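생활 / 공간 정리 · 발표 자료
읽는 시간 9분

체크 천 한 장으로 맞추는 작업대 (발표자 노트)

슬라이드 1. 시작
인사는 짧게. 오늘 이야기는 테이블에 천을 펴는 일과 그 테이블이 놓인 방에 대한 것이라고 먼저 말한다. 전체 42분, 질문은 끝에 받는다.
Willeck에서 쓰는 공용 작업실 이야기라고 밝힌다. 방 이름은 Partanen실. 들어본 분이 있는지 묻고 바로 넘어간다.

슬라이드 2. 테이블과 천장
두 장을 같이 띄워 둔다. 잠깐 보게 둔 다음 말을 시작한다.

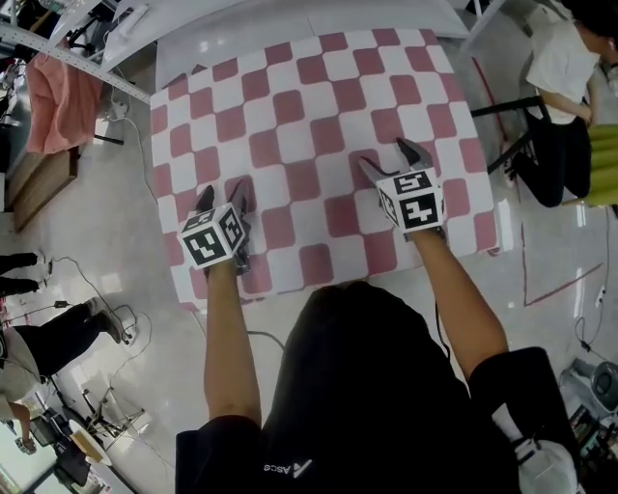
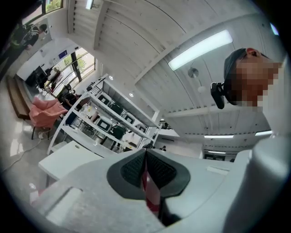
Partanen실. 첫 번째는 체크 천을 덮은 테이블, 두 번째는 같은 방의 천장과 조명.

슬라이드 3. 왜 체크무늬인가
민무늬 천은 비뚤어져도 잘 모른다. 체크는 줄이 있어서 조금만 돌아가도 테이블 모서리와 비교가 된다. 처음 펴는 사람에게는 이 줄이 기준선이 된다.
분홍과 흰색을 고른 데에 큰 뜻은 없다. Beder 카탈로그에서 색을 보다가 칸이 큰 것을 골랐다. 파란색도 후보였는데 재고가 없었다. 여기서 길게 말하지 말 것.
칸이 작은 무늬는 가까이서 오래 보면 눈이 피로하다는 의견이 있었다. 큰 칸은 주름이 가면 칸 모양이 바로 일그러지니 어디를 펴야 하는지 찾기 쉽다. 첫 번째 사진에서 천 가장자리 쪽 주름을 가리킨다.
질문이 나올 수 있는 부분: 줄무늬도 되나? 된다. 다만 한 방향만 맞출 수 있다.

슬라이드 4. 천의 크기
우리가 산 천은 긴 쪽이 200센티미터. 테이블 전체를 바닥까지 덮을 생각은 처음부터 없었다. 길게 늘어지면 의자에 앉을 때 무릎에 걸리고, 일어날 때 딸려 온다.
첫 번째 사진에서 먼 쪽을 보면 옅은 회색 상판이 띠처럼 남아 있다. 일할 때는 이 정도면 충분하다. 손님을 맞는 식탁이라면 이야기가 다르다고 덧붙인다.
사기 전에 재야 할 것은 상판의 가로와 세로, 늘어뜨릴 길이. 둥근 모서리 테이블이면 모서리에서 천이 조금 뜬다. 세탁 후 줄어드는 양은 제품마다 다르니 표시를 확인하라고 말한다.

슬라이드 5. 펴는 순서
말로만 하면 지루하니 준비한 천을 꺼내서 앞 테이블에서 직접 한다. 천은 가방 앞주머니에 있음.

테이블 위 물건을 전부 내린다. 컵 하나만 남겨 두고 시작하는 분이 많은데 결국 그 컵을 들었다 놨다 하게 된다.
접힌 채로 가운데에 놓고 접힌 선을 테이블 긴 쪽과 맞춘다.
먼 쪽부터 넘긴다. 가까운 쪽은 나중에 언제든 손이 닿는다.
가운데를 눌러 두고 바깥으로 민다. 양손을 서로 다른 깊이에 두면 천이 통째로 밀리는 일이 줄어든다. 한 손은 가까이, 한 손은 멀리.
마지막에 몸 앞쪽 가장자리의 체크 줄을 상판 모서리와 맞춘다.

시연하면서 설명은 줄인다. 천이 잘 안 펴져도 다시 하지 말고 그대로 진행. 지난번 Trernbridge 발표에서는 여기서 시간을 너무 썼다.

슬라이드 6. 두 사람이 할 때
혼자 하는 방법과 순서가 다르다. 둘이 하면 짧은 쪽 양 끝에 마주 서서 네 모서리를 잡고 동시에 내린다. 공중에서 한 번 흔들면 공기가 들어가 가운데가 부푼다. 천천히 내리면 덜하다.
부푼 자리가 생겼으면 손바닥으로 가운데를 누르고 가까운 가장자리로 공기를 뺀다. 양쪽에서 당기면 줄이 휘니 한 사람은 손을 뗀다.
키 차이가 많이 나면 팔 높이를 낮은 쪽에 맞춘다. 이 말을 하면 보통 웃는 분이 있다. 기다렸다가 넘어간다.

슬라이드 7. 테이블 둘레
천을 잘 펴도 둘레가 좁으면 옷이나 가방이 스치면서 다시 밀린다. 테이블 옆으로 사람이 지나는 길을 정해 두는 것이 먼저다.
첫 번째 사진 왼쪽을 본다. 걸어 다니는 사람도 있고 바닥에는 검은 전선이 테이블 쪽으로 지나간다. 이런 방에서는 전선이 놓이는 쪽과 사람이 다니는 쪽을 나누는 편이 낫다. 바닥에 고정하는 덮개를 쓰거나, 가능하면 벽을 따라 돌린다.
테이블 너머에 흰 선반 또는 작업대 같은 가구가 있다. 그 위에 흰 멀티탭과 작은 장비들이 올라가 있다. 멀티탭을 바닥에서 올려 두면 바닥 청소가 편하다는 점만 말하고, 배치가 정답이라고는 하지 않는다.
왼쪽에 걸쳐 둔 연어색 천도 언급. 천을 잠시 둘 때는 접어서 쌓기보다 걸쳐 두는 쪽이 접힌 자국이 덜 남는다. 걸칠 곳은 의자 등받이든 봉이든 상관없지만, 폭이 좁은 봉은 그 자체로 가로줄 자국이 생긴다.

슬라이드 8. 위에서 오는 빛
두 번째 사진으로 시선을 돌리게 한다. 흰 칠을 한 나무판 천장, 긴 형광등 하나가 밝게 켜져 있고 그 아래에 은색 둥근 펜던트와 더 작은 흰색 둥근 등이 달려 있다. 안쪽 벽 가까이에도 긴 조명이 있다.
조명 종류가 섞여 있으면 테이블에 그림자가 여러 방향으로 생긴다. 체크 천에서는 옅은 그림자가 주름처럼 보일 때가 있다. 손으로 쓸어 봤는데 펴지지 않으면 그림자인지부터 확인.
천장이 희면 빛이 한 번 퍼져서 내려오니 그림자 가장자리가 부드러워진다. 어두운 천장이면 테이블용 등을 따로 두는 것을 권한다.
펜던트는 높이가 문제다. 천을 흔들어 펴는 사람의 손이 닿지 않아야 한다. 줄 길이를 조절할 수 있는 등이면 천을 펼 때만 올려 두면 된다.

슬라이드 9. 창가 쪽
왼쪽 벽에 창이 있고 밖으로 나무의 초록이 보인다. 낮에는 이 빛이 옆에서 들어온다. 옆에서 오는 빛은 주름을 가장 잘 드러낸다. 그래서 천을 점검할 때는 창을 마주 보는 쪽에 서서 몸을 낮추고 표면을 본다.
분홍 계열은 햇빛을 오래 받으면 한쪽만 바랠 수 있다. 우리는 2주마다 천을 반 바퀴 돌려서 깐다. 수요일 아침에 하기로 정해 두니 잊는 일이 줄었다. 날짜로 정했을 때는 자주 건너뛰었다.
창을 열어 두는 날은 천 가장자리가 들린다. 클립을 쓰면 되는데 상판 두께를 재고 사야 한다. Beder 클립은 얇은 상판용이라 우리 테이블에는 헐거웠다. 이 이야기는 시간이 남으면 한다.

슬라이드 10. 정리와 보관
일이 끝나면 천 위의 부스러기를 가운데로 모으고, 천을 안쪽으로 접어서 들고 나간다. 테이블에서 바닥으로 터는 것은 피한다.
접을 때는 체크 줄을 따라 접는다. 다음에 펴는 사람이 접힌 선을 그대로 기준으로 쓸 수 있다. 접힌 자리를 매번 같은 곳에 두면 그 부분이 약해진다는 지적을 받은 적이 있다. 맞는 말이고, 우리도 한 칸씩 옮겨 접는다.
다림질은 매번 하지 않는다. 널 때 모서리를 당겨 두면 대체로 쓸 만하다.
보관함에는 크기를 적은 종이를 같이 넣는다. 색만 적어 두었더니 작은 천을 꺼내 왔다가 다시 가져가는 일이 있었다.

예비 메모
시간이 모자라면 슬라이드 6과 9를 건너뛴다.
비닐 코팅 천에 대한 질문이 자주 나온다. 닦기는 쉽지만 접힌 자국이 오래 남고, 말아서 보관할 자리가 필요하다고 답한다.
미끄럼 방지 깔개를 묻는 경우: 써 봤고 잘 잡아 준다. 다만 천을 다시 맞출 때마다 들어 올려야 해서 지금은 뺐다.
시연용 천은 끝나고 꼭 챙길 것. 앞 테이블 원래 배치도 발표 전에 봐 두고 그대로 돌려놓는다.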